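3. Handling of Survivor Lists

3.1 Source material

The notices come from the Willow collection, a set of paid death notices printed in the weekly papers of Cudden and the townships around it. The collection was keyed from bound volumes and keeps the original line breaks, hyphenation and column headings. Wire copy and staff-written obituaries were removed before keying. A notice was kept if it named the deceased and at least one relative, living or dead.

Paid notices differ from staff obituaries in ways that affect extraction. The text is supplied by the family or by the funeral home, and the paper changes little apart from abbreviations. Funeral homes work from a form, so the order of statements is stable within one home and varies between homes. Most notices give birth and parentage first, then schooling or service, then work, then membership in a congregation or lodge, then survivors, then those who died earlier, then the arrangements. In notices for members of religious communities the entry into the community usually takes the place that marriage holds in other notices, and the community itself may be listed ahead of blood relatives.

We treat the survivor list as one unit running from the first survival verb ("survived by," "leaves," "is mourned by") to the first statement about arrangements or donations. Statements of predecease are inside the unit even where a paragraph break separates them, and are labeled apart from it.

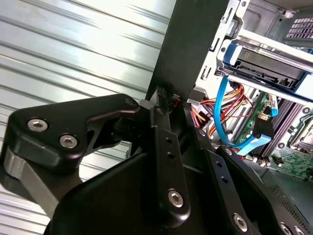
Figure 2. Gripper and the open interior of a desktop computer tower.

3.2 Segmentation

Segmentation of the survivor list was done with Fakeo, a rule-based splitter that takes punctuation, kin terms and place names as cues. Semicolons are read as boundaries between kin classes. Commas are ambiguous. In "a son, Paul, and his wife, Anne, of Cudden," the first and third commas mark apposition, and the second closes it. In "sons Paul, Mark and James" the comma separates members of a list. Fakeo resolves these by looking back to the nearest kin term and checking whether it is singular or plural.

The rule fails in two regular cases. The first is the parenthetical spouse, as in "Paul (Anne) of Cudden," where the same bracket is also used for maiden names and for nicknames. We read a bracketed given name after a child or sibling as a spouse, and a bracketed surname between given name and surname as a maiden name. Nicknames were handled with a list. A given name that appears on the nickname list and also fits the spouse pattern was sent to an annotator. The second case is the shared surname. "Sisters Ruth and Helen Kerr" may mean that both women use Kerr or only the second. No textual cue decides this, and the surname was assigned to the second sister only, with a flag on the first.

Place names attach to the nearest preceding person unless the word "all" or "both" comes first, in which case they attach to every person in the class. Where a place name follows a couple, it is attached to both.

3.3 Kin terms and counted relatives

Kin terms were mapped to a closed set of 12 relations. Step, half and in-law relations were kept as modifiers on the base relation and do not count as relations of their own. "Companion," "special friend" and "longtime friend" were mapped to a single relation labeled partner-or-friend, and no attempt was made to separate the senses. "Aunt of" and "uncle of" were inverted to niece or nephew of the deceased. Godchildren were retained. Pets, when named, were dropped.

Relatives who are counted and not named need separate treatment. Phrases of the type "several nieces and nephews" carry no number, and were recorded as present with an unknown quantity. Phrases with a number and a mixed class ("grandchildren and great-grandchildren" under one numeral) were recorded against the mixed class without division. Some notices give both a numeral and a list of names, and the two do not always agree. The list was preferred, and the disagreement was stored. Inspection suggests that the usual source is a late addition to the list by the family after the numeral had been set, though we did not have access to the funeral home files and cannot confirm this.

Members of religious communities require one more rule. "Sister" before a given name is a title, and "sister" after a possessive or in a kin class is a relation, but capitalization in the keyed text is unreliable because headings and first words were set in capitals. A person styled "Sister" was treated as holding a title if the name following was a single given name or a compound religious name, or if the initials of a congregation came after it. A notice that reads "survived by her sister, Sister Agnes" yields one person with both a relation and a title. The phrase "and the Sisters of her community" yields an institutional survivor with no members.
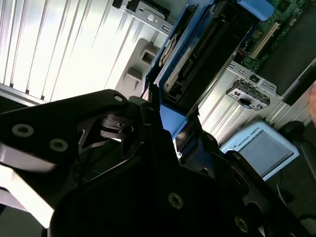

Names in religion also change the link between the parents and the deceased. Where the notice gives a baptismal name anywhere in the text, that name was used for the parent link and the religious name was stored as an alternate. Where it does not, the surname was inferred from the father's surname and marked as inferred. Inferred surnames were excluded from the matching step described in Section 4.

3.4 Annotation

Two annotators, Lorraine Goodwin and Kylie Baxter, worked through the test portion independently from the same written guide. Goodwin had prior experience with parish registers, and Baxter with newspaper indexing. The guide ran to 12 pages in its final version and was revised after each training round. There were 3 training rounds. Notices used in training were not returned to the test portion.

Each annotator marked the boundaries of the survivor list, the extent of each person mention, the relation, the modifier if any, and the vital status at the time of the notice. Vital status was marked as living, deceased or not stated. "Not stated" applies mainly to spouses of relatives, who are often named without any indication, and to parents named in the birth statement. Parents were never assumed to be dead on the basis of the age of the deceased, even where this was plainly likely.

Disagreements were concentrated in the partner-or-friend relation and in the scope of "late." In "brother of Thomas and the late Edward and William," one reading takes William as living and the other takes him as dead. The guide instructed annotators to extend "late" to the end of the coordinated list unless a comma or semicolon intervened. Both annotators reported that the instruction gave wrong results in notices where a later sentence named the same person among the pallbearers. The guide was then amended so that participation in the funeral overrides the scope rule.

Remaining disagreements were settled in discussion, and the settled version serves as the reference. Both original versions were kept.

3.5 Relation to earlier schemes

The scheme follows Sheikh, the label set used in the earlier indexing of the same newspapers, in its treatment of in-laws and in the inversion of "aunt of" and "uncle of." It departs from Sheikh on three points. Sheikh has no institutional survivor, and so discards religious communities, lodges and fire companies at the point of segmentation. Sheikh assigns a shared surname to every person in the list. Sheikh also closes the unit at the first paragraph break, with the result that predeceased relatives in a following paragraph are lost. Records made under Sheikh can be converted to the present scheme only in part, and converted records carry a source mark so that they may be left out of counts by kin class.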